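Do we need a second hand, or would one do for the first year?

Posted in Small Labs and Makerspaces
by Nesesham, Thursday, April 10, 2025

Hi all! I help run a small shared workshop and we are trying to put together next year's equipment budget, which is due sooner than I'd like. We've been getting time on a setup with two arms and five-fingered hands, mostly simple tabletop picking and holding, and now we have to decide what to buy for ourselves. I have 3000 set aside for everything that isn't the arms (those come out of a different pot, thank goodness). One quote for a refurbished hand came in at 1499, so two of them would eat the whole line and leave me enough for a sandwich.

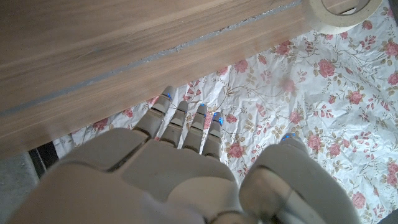 Right hand over the rose paper, fingertip lights on.

My heart says buy the pair, because so much of what our members want to try is holding with one hand and doing something with the other. My head says buy one and keep the rest for spares, cables and a decent table. Has anyone started with one and regretted it? And what did you forget to budget for the first time?

Skullwood
We started with one and I don't regret it, but I'd ask for the second one to be written into the plan with a date, or it will never happen. Ours took 13 months to get approved, and by then the seller had moved on to a newer version and the two didn't match. Get the price of the second hand in writing now, even if you don't order it.

As for what we forgot, it was all the dull stuff. Cable ties, a longer power strip, tape for marking out the work area, some way of keeping cables from dragging over whatever you're trying to pick up.

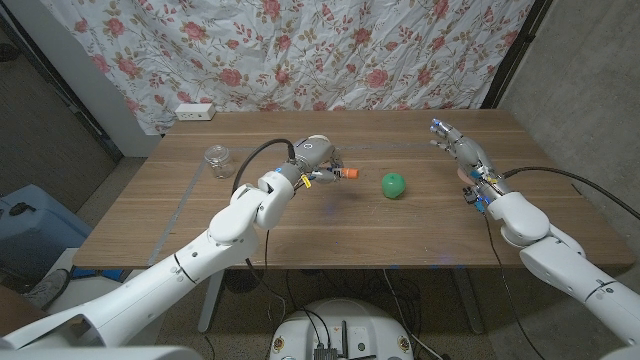
I'd also put some money toward objects to practice on, and please don't buy a fancy set. Ours came to 105 with a couple of balls, jars and small capped bottles, and most of it is still in use. Spend a little on duplicates of the things people like best — they wander off. And do ask the seller whether a single finger can be replaced or whether the whole hand has to be shipped back, and who pays for the shipping. That one question would have changed our choice back in March of the first year.

Saludo
Two. You'll want two.

Nesesham
Thank you both, this is so helpful! I'm leaning toward one now and the second in writing, and I'll ask about the fingers when I call tomorrow.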